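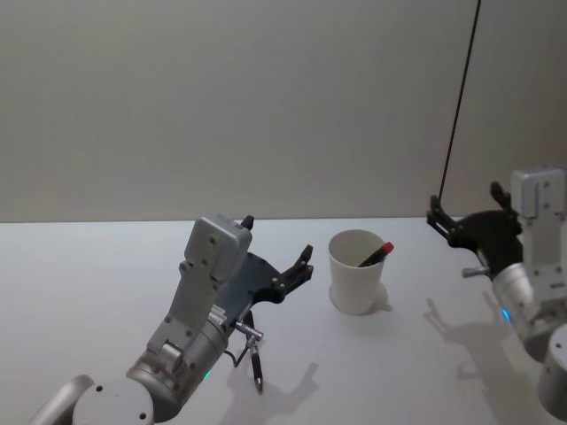
The two-arm station, with the paper cup and marker between the grippers.

Open day at the Gandurmont workshop
January 24, 2026

Gandurmont opened its robot workshop to visitors for one afternoon, and 220 people signed in at the front desk. Most came from the neighborhood. There were also two school groups and a number of people from Hinojosa, the machine shop across the road, who mainly wanted to talk about bearings.

Tours left the lobby every half hour and took in the assembly benches, the parts store and the demonstration room. The photo at the top of this page was taken in the demonstration room. The notes that go with it are below, along with answers to what visitors asked most.

The station
Each arm ends in a black gripper with fingers that open and close. The table is white and the wall behind it is plain. Small lights glow on the wrist joints, green on the left arm and blue-green on the right. Several children asked about the lights before they asked about anything else.

The cup
An ordinary white paper cup, unprinted, holding a black marker with a red cap. Paper cups are a regular part of the work at this station. They are light, they tip over easily, and they crush if a gripper closes too far. We go through a lot of them. A sleeve costs very little and the hallway cupboard is full of them.

The task
The exercise on the program was called Cup and Marker. One arm steadies the cup and the other takes the marker out, then puts it back. The operator ran it at low speed so that people at the back could follow. Visitors were asked to stay behind the yellow line in the hallway doorway while the arms were powered.

The software
Both arms run on Floltora, our in-house control program. It was started four years ago for a single arm, and the two-arm version went into use last May. A printed guide was on hand for anyone who wanted to see how a motion is written out step by step. All 13 copies were taken home, so we are printing more.

Questions we heard often
How long does it take to teach a new task? For something like the cup, almost 4 hours, if the person doing it already knows Floltora. Longer for a first-timer.
Can the arms feel what they are holding? The grippers report how hard the motors are working. We use that to judge a grip.
Do you sell them? No. We build stations for our own projects and for partners.

The parts store
No photos were allowed on this part of the tour at the request of Arnavitz, whose order was being packed that week. The store has 635 labeled bins. Visitors were given a part number each and asked to find the matching bin, and the younger school group finished first.

Practical notes
Parking was tight after lunch. Next time the lot behind Hinojosa will be open to visitors as well. The ramp at the side entrance was hard to find and will get a larger sign. Two scarves and a child's blue mitten are being held at the front desk.

The next open day has not been scheduled. School groups can ask about a separate visit at the front desk or by phone during office hours.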